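Folding printed tees without wrecking the print?

huscombe_hal
Laundry nerds, I need you. I've got a drawer of old event and team shirts and the big graphics on the fronts are starting to crack. I fold on the table, sides to the middle, then up from the hem. Is that what's doing it?

mostlymostyn
It's the dryer. I'd bet 22 bucks on it. Folding never hurt a shirt.

Eluned Voyle
I'd disagree a little! Heat does most of it, sure, but a hard crease in the same spot for years will split thick lettering. I had one go right through the middle of a number and that shirt was always hung to dry.

I lay mine sideways on the table, hem to my left, and bring the far side over in one long flap. No pressing down with the hand, that's the part I had to unlearn (my mother ironed dish towels, so it took a while).
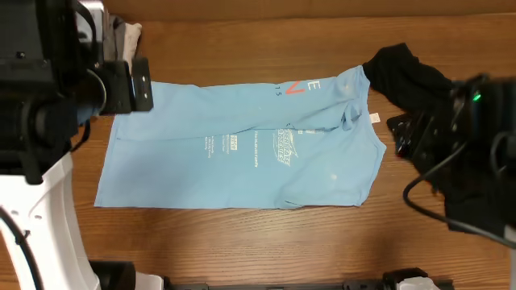
Then I smooth from the hem toward the collar and only fix the neck at the end. If you start at the neck you just push all the wrinkles down into the print and have to do it over – ask me how I know. After that it's the other side, and in half once, loosely.

mostlymostyn
Once? How big is your drawer?

Eluned Voyle
Big! It's an Imico dresser, 60 inches wide, and the bottom drawer is all tees.

grimurwood419
I roll everything. Takes me 10 minutes for a full basket and there's no crease at all.

huscombe_hal
Tried rolling, they came undone every time I dug for one. And I couldn't tell which shirt was which.

Eleri Ruddock
Rolling is fine for thin prints but I wouldn't do it with the thick rubbery kind, they stick to themselves in the summer. I lost a good one that way in June. Turn them inside out before you fold and put a sheet of tissue in if you really love it.

mostlymostyn
Tissue paper. For a T-shirt.

Eleri Ruddock
Yes, for a T-shirt :)

huscombe_hal
Okay, going with the loose fold and no dryer. Will try the tissue on two of them.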